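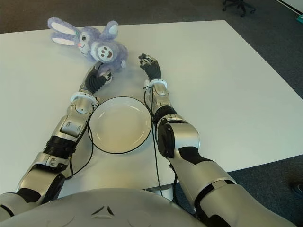
Words: Delphine Ostrander

The bus stop at the bottom of my street in Bastmont used to have a printed timetable behind a sheet of scratched plastic. In June the town took it down, along with the timetables at the other 496 stops, and put up a sticker with a square code on it. You scan the code, it opens the Rekard app, and the app tells you when the bus is coming.

I think this was a mistake and I would like the paper back.

The app works well enough. On a good day it is better than the timetable ever was, and if the 33 is running late I can stay in my kitchen and finish my coffee. I use it most mornings. But it answers one question, which is when the next bus will arrive. A timetable answers a lot of others. It tells you when the last bus home is, whether the service thins out after lunch, and how long you can spend at the dentist before you are stuck. You can find some of that in the app if you go through enough menus. Most people waiting at a stop won't.

Then there are the riders who have no phone, or have one with a dead battery, or don't want to pull it out in the rain with a bag in each hand. The town's notice said they could call a number. I called it. It was picked up on the third try.

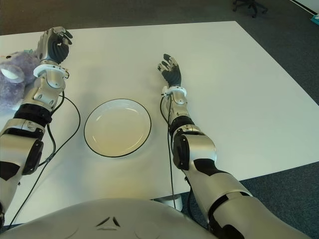
Page last modified: 27 Aug 2023

The main argument for the change was cost. Printing and posting new sheets came to $507 per route each time the schedule changed, and the town says that adds up. It does. But the schedule changes twice a year at most, and a bus system has to spend money telling people when the buses run. We don't ask whether the signs with street names on them pay for themselves.

Klinhom, the next town over, has the same app and kept its paper. The sheets there are plain black type, folded into the old frames, and they look fine. I have watched people walk up, run a finger down the column, and sit down.

Bastmont could start with the busiest stops and the ones near the clinic. The frames are still up on most of the poles. They only need something put in them.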